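Humix appliance noise set, data card

Version dated 2024-06-16. Replaces the September release, which had wrong channel labels in the Jimville folder.

Contents
800 mono clips of small household appliances, recorded in kitchens, bathrooms and hallways. Clip length is 18 seconds. Files are WAV, with one CSV row per clip.

Fields
clip_id: matches the file name without extension
site: jimville or cervantes
class: dryer, fan, blender, kettle, shaver, other
speed: low, high, unknown
mains_hz: 60 at both sites
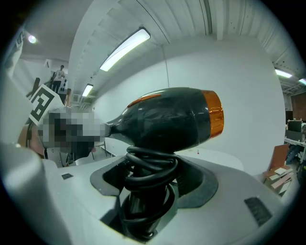
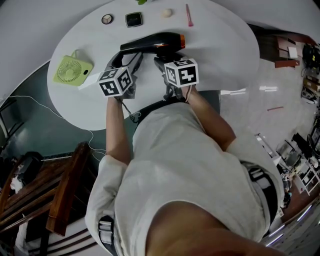 Hair dryer with its cord wound around the handle (first); round white table (second).

Processing
Clips were high-passed to remove building rumble, then level-matched with the Lekico script in tools/. Raw levels are kept in the column gain_db, so the matching can be undone. No denoising was applied.

Splits
400 clips are for training. The rest are divided evenly between validation and test. All clips from one appliance stay in one split.

Known issues
Mains hum is strong in the Cervantes kettle clips. Speed is unknown for most shavers. Class "other" is too mixed to use as a target.

License
Free for research use. Keep this file with any copy.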